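Subject: Re: game night stuff – glasses, chips, who has the long case
Date: 4 Mar 2025

Hi all, quick one between errands. Sorry for the wall of text.

Went through the bar things from the hall cupboard. The clear stemmed glasses are all going back in the Takagi box with the dividers, one per slot, paper in the bowl. Please stop stacking them on their sides. Lost 3 that way in September and I'm not buying more.
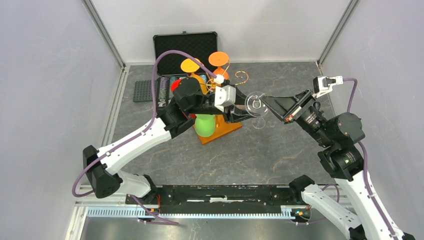
Clear stemmed glass, between the two grippers.

Stone top is fine for sorting but set things down gently, it's hard on the feet of the glasses. Put a towel down if you're doing more than a couple. I used the old Nodar one, it's in the drawer.

Somebody wrote, last week:

> Can we get rid of the gold holder? It takes up half
> the counter and the scrolls catch on everything. Also
> are the poker chips all there, I thought it was
> a 500 set and we keep running out of the blue.

Holder stays, for now. It does the job, the colored ones hang upside down by the foot and don't get dusty. Orange and yellow-orange and red, frosted orange is still my favorite. Chips I haven't counted. The case lid is up so you can see which rows are which, light blue and navy are seperate, brown and tan on the right, and then a row where the blue and teal have got mixed. Someone with patience please. Dice are in their own compartment, the small red ones, leave them there.

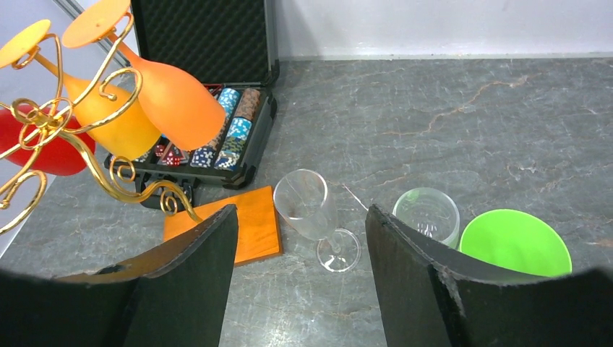
Durnimeck sells refill chips in packs of 50, so no need to replace the set if it's only blues that are short. Would rather wait for a count first though.

OK, then I'd say order two packs of light blue and leave teh navy alone, we hardly use it. And if the holder is staying can it at least go on the Rateck shelf, away from the chips? I've knocked it with the lid twice.

Shelf is fine by me if it fits – measure first, the last thing we put up there stuck out 4 inches. Need the case packed before the next game, bring your own snacks.

Pat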